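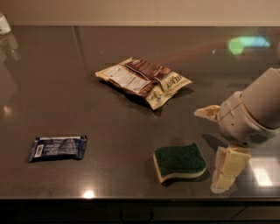
Filed under: Home & Service Robots > Grippers & End Effectors

I've had the Dornau two-finger gripper on my kitchen arm since October, so I think I can finally write something sensible about it. The maker is Esolent, and I bought mine through Harasym with the wrist adaptor in the box.

It picks up light, squashy stuff very nicely – snack packets, sponges, wrapped bars, all the bits that end up on a worktop. I wouldn't ask it to do a full saucepan and neither does the manual.

What I really want to talk about is the rules card that comes with it, which I've stuck inside a cupboard door. The finger force limit is set at 25 newtons out of the box. Leave it there! You can raise it in the settings, but then you're meant to redo your whole risk assessment, and for a packet of crisps it's hardly worth the bother. I also keep my house rules:

Arm speed stays at 60 per cent or lower whenever a person is in the room.
Stop button within reach, and tested before the first run of the day.
No knives, glass or hot pans inside the reach area.
Food stays in its wrapper. The finger pads aren't rated for bare food, and a pad that has been on a washing-up sponge goes nowhere near lunch until it's been wiped.
Power off at the wall before you touch the pads.

Shiny worktops need a bit of care too. Mine confused the depth sensing at first (reflections, mostly), so I now do 3 slow passes with the fingers open before I let it close on anything. Good habit on any surface, I'd say.

Pads want changing at 4,000 grips. The Zunutitz app keeps the tally for you, but it resets if you reinstall, so jot the number down somewhere.

Comments (3)

pastrybench: Does the force limit survive a firmware update? Mine went back to default and I only noticed when it kept dropping things.

Reply from the author: Same for me, yes. I check it after every update now – takes a minute.

gantry_mo: Would add long hair and lanyards to your list. Otherwise very close to what we use at work.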